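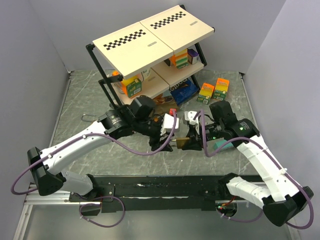
Shelving & Display

Catalogue > Shop Fittings > Countertop Racks > Two-Tier

Products Finishes Spare Parts Trade Accounts Contact

Jumside Two-Tier Counter Rack

The Jumside is a two-level rack for packaged goods on service counters, reception desks and canteen benches. It ships flat and is assembled with the supplied hex key. No drilling into the benchtop is required.

Construction

Uprights and shelf frames are mild steel, powder coated after welding. Shelf decks are folded sheet with a raised front lip that stops sachets and small bags from sliding forward. The upper deck is set back from the lower so that stock on the bottom level can be reached without lifting product over the top. Feet are threaded and adjust for benchtops that are out of level – turn clockwise to lower.

Standard colours are white and charcoal. Other colours are quoted per job through Brikar, who do our coating, and add to the lead time.

Loading

Load ratings assume weight spread evenly across the deck. Point loads, such as a single carton of cans at one end, should be kept to the lower level. The rack is not rated for glass bottles on the upper deck unless the optional rear rail is fitted. Deck height is fixed at the factory and cannot be altered on site.

Placement

The rack may be placed square to the wall or turned at an angle across a corner. Where it is angled, check that the rear feet sit fully on the benchtop. On polished stone or laminate, fit the silicone pads from the accessory bag. Do not use adhesive pads on unsealed stone, as the backing can leave a mark.

Cleaning

Wipe with warm water and neutral detergent. Chlorinated cleaners will dull the coating over time and are excluded from the finish warranty. Price strips unclip from the left-hand end.

Warranty and supply

Frame and welds are covered for 5 years, powder coat for 12 months. Stock is held at our Kurkby warehouse and dispatched on pallets of 40 or as single cartons. Orders over 1,000 units are made to schedule; allow until the end of the following month. The part number for a replacement hardware bag is 158.

The front lip was revised in October and is now rolled along its full length. Earlier decks remain interchangeable with current uprights, but the older price strip does not fit the new lip. Quote the label under the lower deck when ordering spares.

Technical enquiries: Declan Hebden, Shop Fittings.

Page revised Dec 1, 2024

Related items
Jumside Single-Tier Counter Rack
Jumside Rear Rail, Upper Deck
Thaweesak Wire Basket Insert
Thaweesak Clip-On Price Strip
Silicone Foot Pads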